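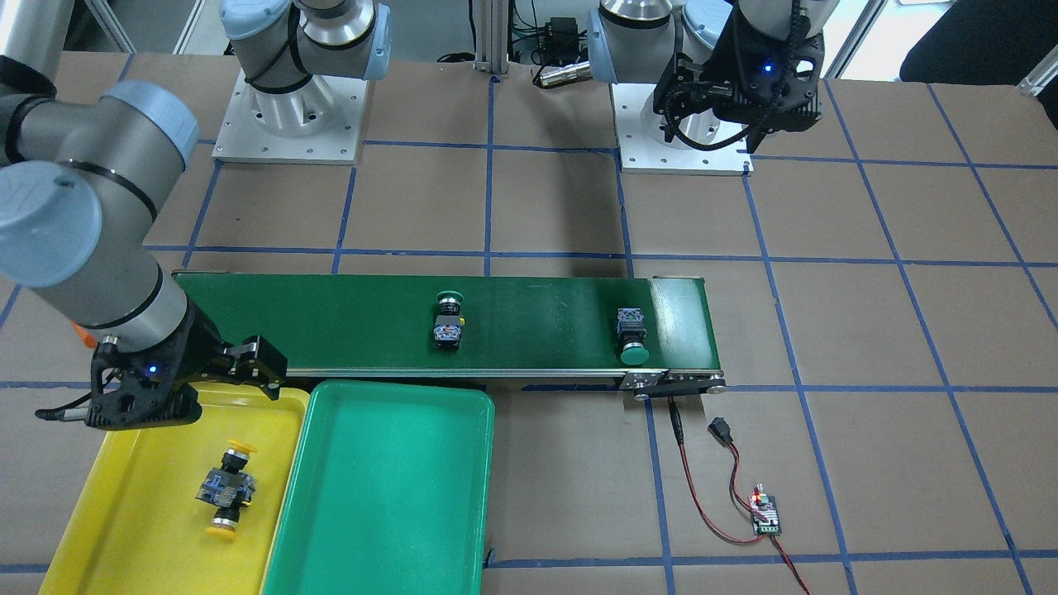
The Tullance sorting set is the coursework data of the second-year automation module, recorded by student pairs on the two-arm bench. Each run is one attempt at moving push-button switches between the conveyor and the trays. Switches are labelled by cap colour, green or yellow, and by pose on the belt, upright or on its side; one run may hold both poses, with a green switch standing mid-belt and another lying near the end. Tray labels are yellow and green — the teal one counts as green.

## Contents

- 495 runs recorded, 400 kept
- 30 frames per second, fixed camera
- joint positions and gripper state for both arms
- one plain text note per run, written by the pair

## Splits

Train 221, the remainder for test. Split by pair, so no pair appears in both.

## Known problems

Belt speed was not logged before August. Notes from the Hamow group use "left" for the camera's left; everyone else means the robot's left arm. Tape lines on the floor paper are a placing aid and have not been surveyed. Do not use them for calibration.

## Use

Coursework and teaching. Ask before passing it on.

Comments

oyelaran_lab: Is gripper state width or open/closed?

R. Kincaid: Width, in millimetres. Closed is 0.

pairseven: run notes open fine now, thanks

Related
Hamow belt driver
Trilteck tray drawings
Bench booking, Wednesday slots

Contact: Rosalind Kincaid, module lead | © Tullance course team | Back to top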